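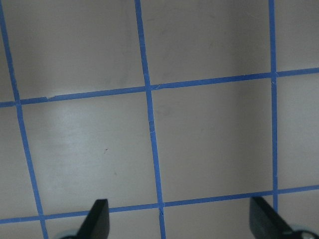
Blue tape on the gray tabletop, three strips one way and two the other.

Subject: Re: [quilters] How much backing for the Sayce pattern?
Date: 18 March 2026

Hello everyone, and a special hello to those of you who joined over the winter!

Someone wrote:
> I'm halfway through the Sayce top and starting to fret about
> the back. The pattern sheet just says "backing to suit." Do I
> piece it or buy the extra-wide stuff? And is wool batting too
> warm for a bed quilt?

Oh, I remember fretting over that very line. I made my Sayce in December, when I had the house to myself for once, and I ended up piecing the back out of two lengths of Rukby cotton with the seam running crosswise. I press that seam open (I know some of you will scold me) and I trim the selvages off first, as they pull something awful after a wash. Leave yourself 5 inches extra on every side if it's going to a longarmer. Mine sent one back to me years ago for being short, and I've been generous ever since.

The extra-wide fabric is lovely if you can find a color you like. Prarosska has a soft green one I keep going back to look at, but it does have to be squared up, and I never have enough floor for that!

As for the wool, I wouldn't worry. It's light, it breathes, and it holds a crease far less than cotton does. I've slept under mine right into June with the window open. My sister swears by Trilidik thread for quilting through it, and after almost 400 yards of the stuff I've come around to her way of thinking, though it does shed a little lint, so keep your brush handy.

Do tell us what you're using for the border. I went with a brown stripe and cut it on the bias, which took me two evenings and most of a pot of coffee, and I'd do it again.

Warm wishes from a very messy sewing room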